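3.2 Wrist modules and cable routing

The two arms carry different loads at the wrist, and this shaped most of the work we did in the shared workshop. The first layout, drawn up by Hollis, ran the wiring up the back of each forearm in a single rigid channel. It was tidy on the bench but limited how far the wrist could turn before the cable pulled tight. After two rebuilds we dropped the channel and left the cables on the outside of the arm, fixed at a few points only. A spare length is kept near the elbow so that the joint can bend through its full range.

We accepted that loose cables might snag. To keep track of this we wrote down each time a run had to be stopped by hand and grouped the stops by cause. Of the 105 runs made with the second layout, 13 were stopped, most of them for a cable caught on the rim of a container. The remainder were faults in the hand controller, which Rao later traced to a worn connector.

Figure 2 shows the working area from the robot's head, looking down past the torso and both legs to the floor. The wicker basket with the black cloth lies beyond the feet. The left hand has a white stick with a black tip, and the cables on the right arm run down from the white cube along the wrist and forearm.

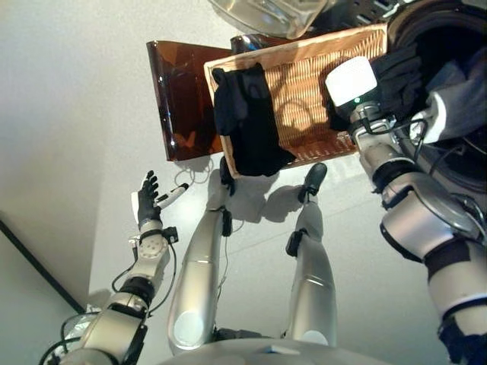 Figure 2. Head view of the workshop floor, with both arms raised and the basket near the feet.

3.3 Choice of objects

We wanted objects that members of the workshop already had at home, so nothing was bought for the cloth tests. Blackburn supplied the containers and Bhattacharjee the fabrics. Soft items were harder than we had planned for. A folded cloth changes shape as soon as the fingers close on it, and the grip force that suited a stiff object was often too low.

Woven surfaces gave a separate problem. The fingertip covers tended to catch in the weave when the hand moved sideways along a rim - a fault we did not see with smooth plastic. Lifting the hand clear before each sideways move cured most of it, at the cost of slower runs. We kept the slower motion for all later tests, including those reported in Section 4.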